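The Cable Drawer

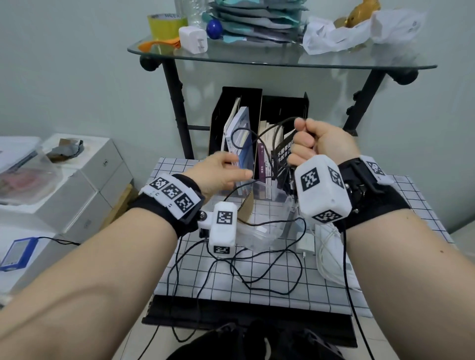
The black cables on the desk, before the sorting.

When Jitendra Goel moved out of the room in Brisden, he left the key, the clean floor and all of his cables. Aurelio found them in the bottom drawer on his second evening. They came out together, like a fish net, and he put them on the checked tablecloth and sat down in front of them.

He was not in a hurry. His job at Pallside started in May and there were still some days before it.

He took one end in his right hand and looked for the other end with his left. The cable went under three loops, then over one, then it went back under itself. His mother used to open knots in wool in this manner, without pulling. She said that a knot becomes angry when you pull it. He pulled a little anyway, and it became smaller and harder.

"Slowly," he said to himself, in his own language.

The first cable was free when the street lamps came on. It had a piece of paper tape near the plug, and on the tape was written, in small blue letters: printer, old. There was no printer in the room. The second one said: for Father's radio. The third one said only: keep.

Aurelio made a circle of each cable and put it in a clear box. He thought about calling the number which the landlord gave him. A person who writes "keep" should not forget the thing in a drawer. But it was 900 kilometers to the city where Goel lived now, and maybe he wanted to leave it behind.

At last he called. The telephone rang for a long time.

"The radio one," said Goel, after Aurelio explained. "Is it still good?"

"I don't know. I have no radio."

"Look on top of the wardrobe," said Goel. "Behind the blanket."

Aurelio stood on the chair. The radio was small and brown, with dust in all its corners – a Kincaid, older than both of them. He carried it down with two hands and put it near the telephone, so that Goel could listen, and then he went to look for the plug in the wall.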